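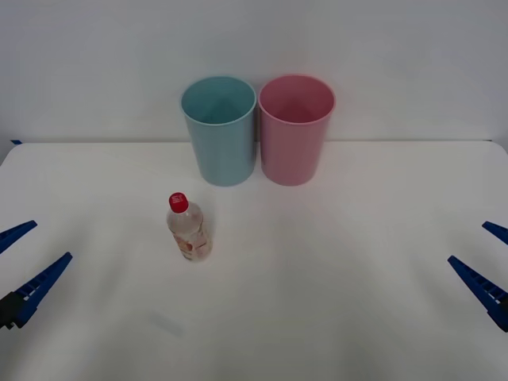

Hunico Two-Arm Bench Kit

The Hunico is a tabletop kit with two arms and a pair of two-finger grippers, built for teaching and testing small handling jobs such as moving cups and bottles. It comes from Plisivard and is sold and serviced in North America by Clandthorpe.

The gripper fingers are dark blue, with a row of slots along the longer one. Spare fingers come in packs of 2 and can be changed with the hex key in the box.

What you get

2 arms with grippers
Fixed overhead camera and stand
Power supply and cables
Gu control software, one seat
Hex key and printed setup guide

Setting up

The arms clamp to the left and right sides of any flat table. A plain, light-colored top works best with the camera. Most buyers are up and running in an afternoon – calibration is the slow part, and Gu walks you through it. Start with the grippers open and clear of anything on the table.

Good to know

The kit is meant for light, dry items and closed containers. Put the cap on a bottle before you run a pick. The arms are not rated for food contact or outdoor use.

Price and warranty

$3,111 per kit, shipping not included. The warranty runs 3 years on the arms and one year on the fingers. Orders usually ship in about two weeks.

For school pricing or a repair, write to Ilir Dimitrov at the Clandthorpe service desk and include your serial number.

Page updated 2024-02-11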